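Marker cubes and the pose that flips

6/9/26

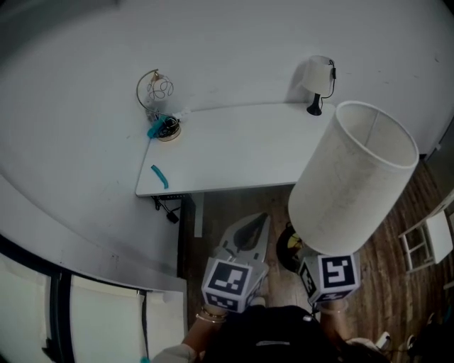 Lamp and shade work with the hand-held grippers, a marker cube on each.

I spent most of this week on the tracking code for the grippers. We get the pose of each one from the printed markers on its cube, and the trouble comes when only one face is readable. A flat square seen nearly straight on has two possible poses that fit almost equally well, and our solver was jumping between them. In the worst log it did this 224 times.

The fix is dull. If two faces of a cube are in view, Lestata now solves them together as one rigid body. If there is only one, it keeps both answers and picks the one closest to the last good pose. Zodwa Modise wanted a proper filter instead — she may well be right, but that can wait until the Clusolcombe logs are sorted.

Large objects are still a problem. A big shade can hide the front of a gripper while its cube stays readable, so the pose is fine but the planner has no idea where the tip is touching. I've added a flag for it and left it at that.

Replaying 3000 images takes 14 minutes on my old desktop. Most of that is marker detection, so I'll look at cropping next.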